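Home | Spaces | Prices | Book a visit | FAQ | Contact

FREQUENTLY ASKED QUESTIONS

Who can rent a workshop at Fallulo?

Anyone over 18 with a business, a project or a serious hobby. Our tenants include furniture makers, a bicycle repairer, two jewellers and several small engineering firms. You don't need to be a registered company, but we do ask for proof of address.

How big are the units?

There are 27 units in the main building. The smallest will take a workbench and some shelving. The largest has a roller door and can fit a van. Floor plans are sent out with the booking form.

What does it cost?

A standard unit is £1,092 per quarter, with heating and water included. Electricity is metered and billed separately. A unit with a roller door is £1,153 per quarter. There is no joining fee, but we hold a deposit of one month's rent.

How much notice do I have to give?

30 days, in writing. Email is fine. If you leave part-way through a quarter, we refund the remaining days once the notice period has ended.

What kind of work is allowed?

Most light making, repair and assembly work. Spray painting, casting and anything with an open flame must be agreed with us first – some units are not suitable. We don't allow overnight stays or the storage of fuel. 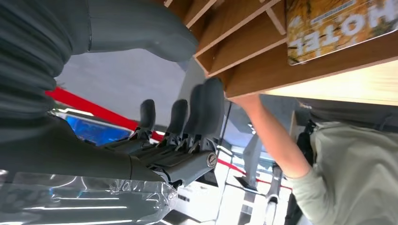
Robotic hand with dark grey fingers and metal joints.

Can I get in outside office hours?

Yes. Tenants have access from 6am to 11pm using the Muvby app or a key fob. The office is open from 9am to 4pm. Please keep noisy work, such as sawing and grinding, between 8am and 6pm, as there are houses on the north side of the yard.

Is there parking?

Each unit has one space. Visitors can use the bays next to the gate for up to two hours. The loading area must be kept clear at all times, including during your own deliveries if another tenant needs to get past.

Can you take in parcels for me?

The office will sign for parcels that one person can lift. Pallets need to be booked in the day before. We can't store goods in the corridor.

Do I need insurance?

You need your own contents and public liability cover. The building itself is insured by us. Send a copy of your certificate before you collect your keys, and again each time it is renewed.

Who do I contact about a repair?

Chinyere Fashola looks after the building and can be reached through the office. For a water leak or loss of power after 4pm, ring the number on the back of your unit door.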